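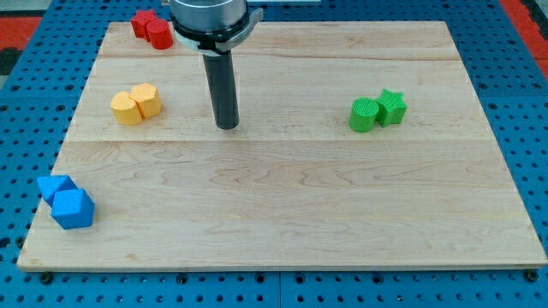 Jianguo Shi objects that an arrangement like the one in Figure 1 is no evidence of sorting at all, and that a person who knows only that like colors go near each other has learned a layout and nothing about the pieces. We began this work disagreeing with him. After going through the Orska layouts a second time we are less sure, and the section below is more cautious than the one we first drafted.

Figure 1. Plastic pieces grouped in pairs by color on the wooden board. Paired pieces need not share a shape; compare the two red ones.

4.2 What counts as a group?

The usual claim for color grouping is that it is the easiest rule for a person to state and the easiest for an onlooker to check. Kim makes this claim and we repeated it in our own pilot report. The second half holds up fairly well. When raters were shown a finished board and asked which rule had been followed, they named color quickly and seldom changed their minds. The first half is harder to defend. Our layouts record where the pieces ended up, and a good deal can go on before that which the final positions do not keep.

Take the red pair. One piece is faceted, the other a short cylinder with a ribbed side, and they touch. A rater who has been told to look for color sees a red group. A rater who has been told to look for shape sees two unlike things side by side and marks an error. Both are reading the same board correctly. The score therefore depends on the instruction given to the rater at least as much as on the placement, and we find it odd that the Rilance scoring sheet, used in most of the work we cite, has a single box for "grouped" and no place to write down the rule.

Distance is a further problem. Pieces that touch are easy to call a pair. Once there is a gap, raters fall back on the space left over elsewhere on the board, and a gap that looks small on a bare surface looks large when the other groups are tight. We tried a fixed cutoff and gave it up. It threw out layouts that every rater had accepted and kept a few that every rater had found messy.

The board itself may matter too. A seam where two planks are joined gives the eye a line, and several raters said they treated the seam on ours as a border between an upper and a lower region. No instruction mentioned it. We had taken the wood for a neutral background, chosen for its pale color, and we now doubt that it was. The Plindeo set is scored on plain felt, so the comparison between the two sets in Section 3 should be read with this in mind.

Of the 3386 layouts in the full collection, roughly 2000 could be scored without any dispute between raters. That sounds reassuring until one asks what the undisputed layouts look like. They are mostly the ones with few colors and wide spaces between groups, where almost any scoring method would do. Agreement on easy boards tells us little about the method. Of the disputed layouts, we pulled 70 for a closer reading, and the argument was nearly always about which rule was in force, with the positions themselves hardly questioned.

We have kept the color score in Table 2, partly so that readers can set it beside earlier results. It should be taken as a measure of how tidy a board looks to someone who already expects color to be the rule. Whether the person placing the pieces had the same rule in mind is a separate matter, and the layouts cannot settle it.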